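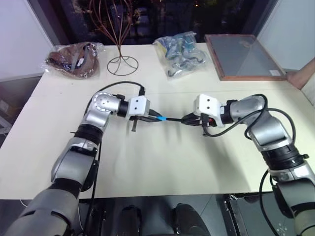 Betreff: Re: [zweiarm-liste] Zweites Armpaar, neu oder gebraucht? Und was kostet der Kleinkram?
Datum: 18. Mai 2019

Hallo Styliani, hallo alle,

ich wollte eigentlich nur kurz antworten, aber dann habe ich doch die alten Bestellungen rausgekramt, und jetzt wird es länger. Holt euch einen Kaffee.

Styliani Katsaros schrieb:
> wir überlegen gerade, ob wir für die Kabelübergaben eine zweite
> Zelle aufbauen. Zwei Arme, zwei Parallelgreifer, Kopfkamera, so
> wie ihr das auch habt. Das Angebot von Burport liegt auf dem Tisch,
> Dedara will noch eins nachreichen. Was mich nervös macht, ist alles,
> was da nicht drinsteht. Bei der ersten Zelle haben wir uns mit
> Fingern, Kabeln und Haltern ordentlich verschätzt. Habt ihr
> Erfahrungswerte, was man dafür einplanen sollte? Und würdet ihr
> gebrauchte Arme nehmen?

Erst mal zu den Fingern, da kann ich am meisten sagen. Die schwarzen Finger, die bei uns mit den Greifern kamen, sind für Stecker ganz gut zu gebrauchen, für dünne Kabel so lala. Wenn links das Kabelende sitzt und rechts der Stecker, hast du zwei ziemlich verschiedene Griffe, und wir haben ewig versucht, beides mit demselben Fingerpaar hinzukriegen. Würde ich nicht mehr machen! Ein Satz von Bakalis mit eingefräster Rille hat uns 114 Euro gekostet, und damit rutscht das Kabel beim Übergeben deutlich seltener weg. Bestellt gleich Ersatz mit. Wir haben das damals einzeln nachgekauft und jedes Mal wieder Versand gezahlt, und jedes Mal stand die Zelle, bis das Päckchen da war.

Dann die Leitungen. Steht in keinem Angebot, das ich je gesehen habe. Die Greiferleitungen hängen bei uns außen in Bögen an den Armen, und solange sich beide Arme brav vor der Mitte treffen, geht das wunderbar. Sobald einer das Handgelenk weiter eindreht, zieht es am Stecker. Wir haben dann Klettbänder, Zugentlastungen und längere Leitungen gekauft, zusammen ungefähr 200 Euro, auf drei Bestellungen verteilt, weil ich mich natürlich zweimal vermessen habe. Nehmt die Länge bitte am Arm ab, in der unbequemsten Stellung, die ihr wirklich fahren wollt, und nicht am Zeichenbrett. (Ja, ich weiß, das klingt selbstverständlich. War es bei mir nicht.)

Innenverlegte Leitungen hat uns Gevitz damals auch angeboten. Der Aufpreis war saftig, ich habe ihn gestrichen und ärgere mich inzwischen nur noch an schlechten Tagen darüber. Wenn ihr viel wechselnde Sachen auf dem Tisch habt, verpackte Teile, Drahtgestelle, Zeug in Tüten, dann würde ich noch mal ernsthaft rechnen. So ein Bogen über dem Handgelenk bleibt überall hängen, wo etwas nach oben raussteht. Bei einer reinen Kabelzelle mit leergeräumtem Rand könnt ihr euch das Geld sparen.

Gebrauchte Arme: jein. Wir hatten ein Paar von Dedara zur Ansicht da, optisch tadellos, und die Mechanik war auch in Ordnung. Gescheitert ist es an der Steuerung. Die beiden Arme hatten verschiedene Firmwarestände, und für den älteren gab es das passende Update nur mit Wartungsvertrag. Den muss man dann eben zum Kaufpreis dazurechnen, und plötzlich war der Abstand zum Neupreis gar nicht mehr so aufregend. Wenn ihr ein Angebot für ein gebrauchtes Paar bekommt, lasst euch schriftlich geben:

- gleicher Softwarestand auf beiden Steuerungen
- Betriebsstunden für jeden Arm einzeln
- wer die Kalibrierung der Arme zueinander macht, und auf wessen Kosten
- ob die Greiferflansche ohne Adapter passen

Den letzten Punkt bitte wirklich nachfragen. Adapterplatten kosten nicht die Welt, aber sie schieben den Greifer nach vorn, und dann stimmt die ganze schöne Reichweitenplanung nicht mehr, weil beide Arme sich in der Mitte plötzlich früher ins Gehege kommen.

Was ich beim ersten Mal komplett vergessen hatte: Testmaterial. Kabel sind Verbrauchsmaterial! Wer so einen Stecker ein paar Tage lang von einem Greifer in den anderen gibt, sieht irgendwann Druckstellen, und dann misst man nur noch, wie gut der Roboter kaputte Stecker greift. Wir kaufen inzwischen bewusst billige schwarze Kabel im Bund und ziehen in der Mitte eine blaue Hülle drüber, weil Schwarz zwischen schwarzen Fingern für die Kopfkamera kein Vergnügen ist. Gerade abends, wenn vom Fenster nichts mehr kommt und nur das Deckenlicht die Schatten auf den weißen Tisch wirft. Apropos, Licht gehört auch ins Budget. Eine flächige Leuchte über dem Tisch hätte uns einiges an Nachlernen erspart, die steht jetzt für September auf der Wunschliste.

Und Arbeitszeit, die will im Antrag immer keiner sehen. Umrüsten von Kabelfingern auf die breiten dauert bei uns mit Nachkalibrieren 45 Minuten, wenn alles klappt. Das klingt nach wenig, aber wer das zweimal am Tag macht, hat schnell die Begründung für eine zweite Zelle zusammen. Genau so habe ich unsere übrigens durchbekommen, die Rechnung kann ich dir gern schicken.

Zum Burport-Angebot kann ich nur sagen, dass wir mit dem Service zufrieden waren, mit der Lieferzeit weniger. Frag nach, ob die Greifer zusammen mit den Armen kommen. Bei uns standen die Arme wochenlang ohne Hände da, und die Gewährleistung lief natürlich schon.

Hat hier jemand eigentlich Erfahrung mit Leasing für so etwas? Unsere Verwaltung fragt neuerdings danach, und ich habe keine Ahnung, was mit den Fingern und dem ganzen Anbauzeug passiert, wenn die Arme am Ende zurückgehen.

Viele Grüße
Jörn

PS: Styliani, falls Dedara euch das Untergestell mit anbietet, schau dir vorher an, wie tief eure Tischplatte ist. Unseres war zu breit für die Tür.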